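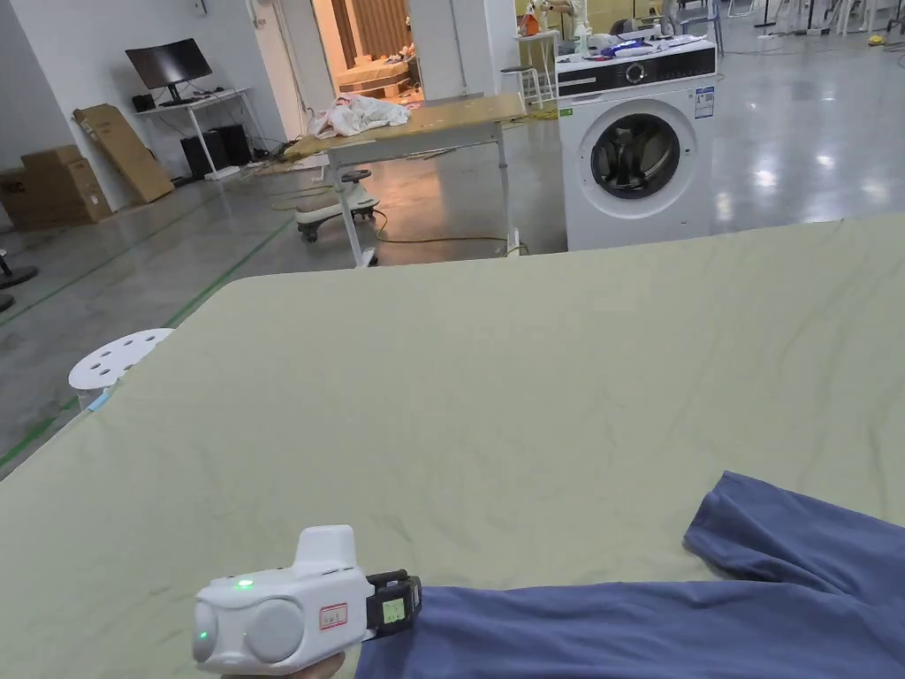 A front-loading washing machine, or front loader, is a washing machine in which the drum turns on a horizontal axis and laundry is put in through a door at the front. The door is usually round, with a glass window, and closes against a rubber gasket that keeps water inside the tub.

Operation

The drum is perforated and sits inside a sealed outer tub. During a wash the lower part of the tub is filled with water. As the drum turns, paddles on its inner wall lift the clothes and let them drop back into the water. Because the drum does not have to be filled to cover the load, front loaders generally use less water than top loaders with an agitator. At the end of the cycle the drum spins at high speed to remove water from the fabric.

Controls are normally placed on a panel above the door. Many models have a dial for choosing the program and separate buttons for temperature and spin speed. Detergent goes into a drawer, which is often divided into sections for prewash, main wash and softener.

Loading

Garments are sorted by color and fabric before washing. Dark blue and black items may release dye and are often washed apart from light ones. Pockets are emptied, zippers closed and sleeves pulled right side out. A cotton load can fill most of the drum, with some space left at the top. Wool and delicate fabrics need more room.

Installation

The machine stands on a level, solid floor. Concrete floors pass on less vibration than suspended wooden ones. Shipping bolts that hold the tub in place during transport must be taken out before first use. The flat top is often used as a shelf for packages and containers, although loose items can shift during the spin.

Maintenance

The gasket is wiped dry after use and the door left ajar to limit mold. The drain pump filter is cleaned from time to time.

See also

Clothes dryer
Clothes folding
Laundry detergent
Laundry room
Top-loading washing machine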